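Cescombe Open Studios, the long version

September 28, 2019

I promised a few of you a proper write-up of the Cescombe open studios, so get yourself a drink because I took eleven pages of notes and I intend to use them. If you only want the drawings I did afterwards, they're in the next post.

Cescombe is a little place up the valley from Ziltport, and most of the studios are in the old rope works, which has been carved up into units over two floors. I'd been meaning to go for years and always had a deadline. This time I had a deadline as well and went anyway. It's £2 to get in and for that you get a paper map with the unit numbers printed in the wrong order, so I did the top floor twice and had to be pointed at the staircase by a very patient teenager.

Lacey Rudd's unit

Lacey was the one I really went for. I've followed her monster drawings since the days when we were all on the same forum, and seeing them full size is a bit of a shock. They're HUGE. The selkie piece that I'd always assumed was done at sketchbook size goes most of the way up the wall, and she inks the whole thing with a dip pen, every single hair. She had the roughs pinned up next to the finished drawings, which I loved, as I'm terrible for throwing mine out. In the first rough the selkie is facing away from us and holding the skin behind her back. By the third she's turned round and looks furious, and it's a much better picture for it.

I asked how she stops her blacks going patchy and she said she does two thin coats and leaves it overnight between them. I have been doing one thick coat for my entire life. So that's me told.

She's also working on a set based on sea serpents from old maps. One of them has a pig's snout and tusks, and apparently she hardly changed it from the original woodcut! I bought the small print of that one for £10 and it's now over my desk, slightly wonky.

Thérèse Fortin's printmaking demo

Thérèse works downstairs in etching, and her demo was packed, so I watched most of it through the gap between two people's rucksacks. She was printing a plate of the Wild Hunt, all antlers and dogs and bare trees, and talking the whole way through about wiping the ink. You can take the sky from stormy to nearly blank just by how hard you wipe, and she pulled one of each to show us. I liked the stormy one. The rest of the room liked the blank one, and I still think they're wrong.

Her plates start at a price I won't repeat here, but she does do a beginners' day in October and I've put my name down. I asked if I could bring a dragon design and she said bring three and expect to use none of them. Fair enough.

Somewhere in all this I had lunch, which was toast and a pot of tea, and I filled two pages with thumbnails of hunting dogs while I ate. Butter on both pages. I did a decent one of a hound with too many legs that I might take further.
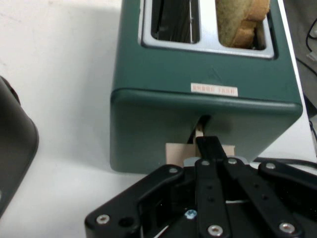
The Pathirana room

At the end of the corridor is the Pathirana room, which is where they put the group show. The theme was "household gods" and people had gone in all directions with it. There was a hearth spirit in coloured pencil, very soft and round, and then right beside it a house snake done in scratchy biro that made my skin crawl (compliment). My favourite was a goblin painted on the inside of a cupboard door. You had to open it yourself, and the hinge squeaked.

The hanging was a bit tight for my taste, and the smaller pieces near the door were lit so badly I had to crouch. Go round that side first while your knees are fresh.

Paper and pens

Potow had a stall by the exit, so obviously I didn't escape. I tried their heavy cotton paper and it takes a wash beautifully but fights the nib, so I came away with the smooth pad instead, plus a bottle of brown ink I had no need of. I've done one test page so far and it's a proper warm brown, a bit foxy. The hound with too many legs is getting the first full sheet, and I'll post the rough when I've scanned it.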